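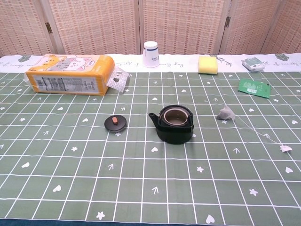 **Tesdale Residents' Forum > Public Services > Proposed change to library opening hours**

**cedwood_branch_user**
The district has opened its consultation on branch hours. Under the draft, the Cedwood branch would close at 5:00 p.m. on weekdays and open one hour earlier in the morning. Written comments are accepted until the end of February. I would ask members to state their views here before the forum submits a joint response.

**millrace40**
I support the draft. The published figures show 446 visits after 5:00 p.m. last year, out of 3704 in total. Staff time should follow demand.

**Joly_Road_Tenant**
I must disagree with the reading above. Evening visits are more than a tenth of the total, and the branch is open late on two evenings only. Residents who work standard hours have no other access to the public computers.

> Staff time should follow demand.

Demand in the morning has not been measured. The branch has never opened before 10:00 a.m.

**millrace40**
That is a fair point regarding the morning figures. I maintain that two late evenings are difficult to staff. Would one be acceptable?

**Joly_Road_Tenant**
One would be acceptable if it is fixed and does not rotate with the Cloda branch, as it did under the previous schedule.

**north_tesdale_reader**
Please also raise the book return. It is locked when the building is closed, so shorter hours would affect borrowers who never go inside.

**cedwood_branch_user**
Noted. The draft response will request one fixed late evening, a trial of the earlier opening, and an unlocked book return. The online form has a limit of 1000 characters, so I will post the text for correction before it is sent. Millrace40, please confirm whether you wish your objection to the second evening to be recorded separately.

**millrace40**
Yes, please record it separately.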